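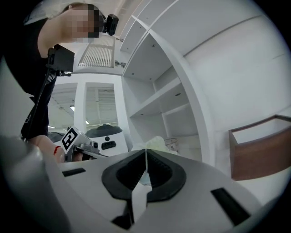 Beside the white shelves.

The plate is the bit nobody photographs

March 7, 2019

I have owned a tripod for 17 years and in that time I have become very good at looking for the small metal square that makes it work. The tripod itself has never gone missing. It is the colour of a wet road and weighs as much as a toddler. The plate, which screws into the bottom of the camera and clicks into the head, could be in any coat I have ever worn.

My complaint is a simple one. A tripod plate is a lump of metal with a screw in it, and every company that makes one has decided that its own lump must be a slightly different shape. My old Beduseo takes a plate with one sloped side. The newer Beduseo, same badge, same grey box, takes a plate with two. They will go together if you push hard enough, and then they will come apart over a creek.

The man at Rezaei in Drurnthorpe keeps a biscuit tin of orphaned plates under the counter. I've been through it twice. He charges $7 for anything you can match, and he lets you bring the tripod in, so there is usually a customer crouched by the door trying one square after another like a burglar with a bunch of keys. I found a Plarwood plate in there that nearly fitted. I bought it anyway. I still have it, naturally, because that's the one I never lose.

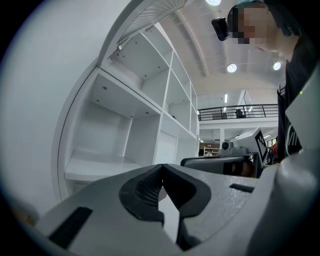 Yasaman Taheri wrote in after my last column to say that I was making a fuss over a solved problem: there is a common dovetail shape, plenty of makers use it, and I should buy a head that takes it and stop sulking. She has used the same plate on everything she owns since she switched, including her spotting scope.

Fair enough, and I went and priced it. The head I'd want is $754. That is more than the legs cost, and more than I paid for the camera that would sit on top of it. It also turns out that "common" is a generous word. Ruth Horrocks lent me hers for a weekend and the clamp was a hair too wide for the plate I'd borrowed to go with it, so I packed the gap with a folded bus ticket. The long exposures were sharp enough. I would not call it a standard.

What I'd like is dull. Pick a shape, print its name on the box in letters a person can read without their glasses, and put a spare in with the tripod. Phone makers were dragged and shamed into something of the kind with their charging plugs, and they grumbled, and the sky stayed up. I suspect the tripod people get away with it as there are so few of us, and we are mostly standing in paddocks before dawn where our language can't be heard. 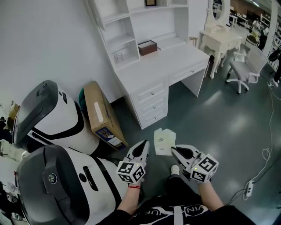
Crumpled paper or tissue on the floor, and the toe of a white sneaker.

In the meantime I've tied the Beduseo plate to the centre column with a bit of fishing line – six knots, none of them any good. It swings about and taps the leg when I walk. Rezaei is having a clear-out in April and I've been told the biscuit tin is going too, so if you're missing a plate with one sloped side, get there before me.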